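Forum Beschaffung und Betrieb > Investitionsplanung > Handgreifer für die Datenaufnahme

Thema: Haushaltsansatz für zweiten Aufnahmeplatz - Erfahrungswerte erbeten

Planstelle_Nord
25. Januar 2025
Sehr geehrte Kolleginnen und Kollegen,
unser Institut beabsichtigt, im Rahmen des Vorhabens Skaltell einen zweiten Tischarbeitsplatz für die Aufnahme von Greifvorgängen mit handgeführten Greifern einzurichten. Die Bedarfsmeldung muss die Beschaffungsstelle bis September erreichen. Gegenstand der Aufnahmen sind kleine Behälter mit Deckel, die beidhändig gefasst und versetzt werden.

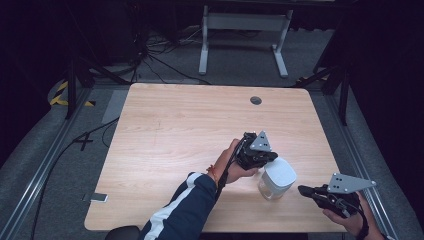
Zu veranschlagen sind ein Greiferpaar, ein Tisch, Profilschienen, Stative und die Verkabelung. Es liegen zwei Angebote vor, eines von Gastik und eines von Truvemska. Gastik nennt eine Lieferzeit von 12 Wochen, Truvemska von 19 Wochen, letzteres jedoch einschließlich Einweisung vor Ort. Welche Position wird nach Ihrer Erfahrung regelmäßig zu niedrig angesetzt?

Messraum_2
Nach hiesiger Erfahrung das Verbrauchsmaterial. Die Greifer selbst sind als Investition gut zu beziffern, die Fingerbeläge tauchen in den Angeboten hingegen selten gesondert auf. Wir empfehlen, hierfür einen eigenen Titel vorzusehen und die Ersatzteilpreise schriftlich bestätigen zu lassen.

kostenstelle4711
Dem kann ich nur eingeschränkt zustimmen. Beläge sind Pfennigartikel und lassen sich aus der laufenden Sachmittelpauschale decken. Ein eigener Titel erzeugt Verwaltungsaufwand, der den Materialwert übersteigt. Kritischer erscheint mir der Zeitansatz für das Bedienpersonal. Glatte Gefäße verlangen eine ruhige Führung beider Hände, und die Einarbeitung wird erfahrungsgemäß nicht kalkuliert.
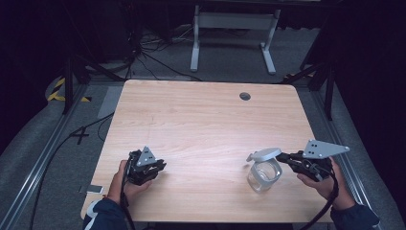

Wir setzen je Person zwei volle Tage Einarbeitung an, bevor Aufnahmen in den Bestand übernommen werden. Bei wechselnden Hilfskräften summiert sich dies erheblich. Das Angebot mit Einweisung wäre daher trotz der längeren Lieferzeit zu prüfen.

Messraum_2
Der Hinweis zum Personal ist berechtigt. Hinsichtlich der Beläge bleibe ich bei meiner Auffassung. Der Stückpreis ist gering, der Ausfall eines Arbeitsplatzes wegen fehlender Teile ist es nicht. Schaumstoff franst an den Kanten aus und löst sich mit der Zeit vom Träger. 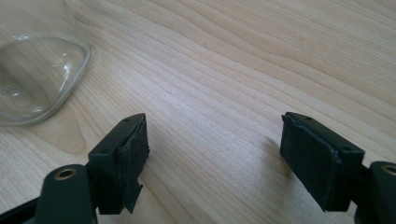
Wir wechseln paarweise, auch wenn nur eine Seite verschlissen ist, und lagern einen Vorrat von rund 100 Stück. Zuschnitte von Thongsuk haben sich bei uns bewährt, allerdings ist das Lochbild der Halterung vor der Bestellung abzugleichen.

kostenstelle4711
Eine Bevorratung in dieser Höhe wäre bei uns nicht genehmigungsfähig. Für einen einzelnen Arbeitsplatz halte ich einen Bruchteil davon für ausreichend.

Messraum_2
Die Menge bezieht sich auf unseren gesamten Bestand an Arbeitsplätzen. Das hätte ich angeben sollen.

Planstelle_Nord
Vielen Dank für die Rückmeldungen. Wir werden den Personalansatz erhöhen und die Beläge als Unterposition der Greifer führen - ein eigener Titel ist in unserem Haushaltsschema ohnehin nicht vorgesehen. Offen ist noch die Frage, ob ein Ersatzgreifer sofort mitbeschafft werden sollte. Gastik gewährt den Paketpreis nur bei gemeinsamer Bestellung.

Laborleitung_Sued
Bitte lassen Sie sich vorab die Reparaturdauer zusichern. Liegt sie unter der Lieferzeit eines Neugeräts, kann der Ersatzgreifer in das Folgejahr verschoben werden. Ersatzkabel würde ich dagegen in jedem Fall mitbestellen.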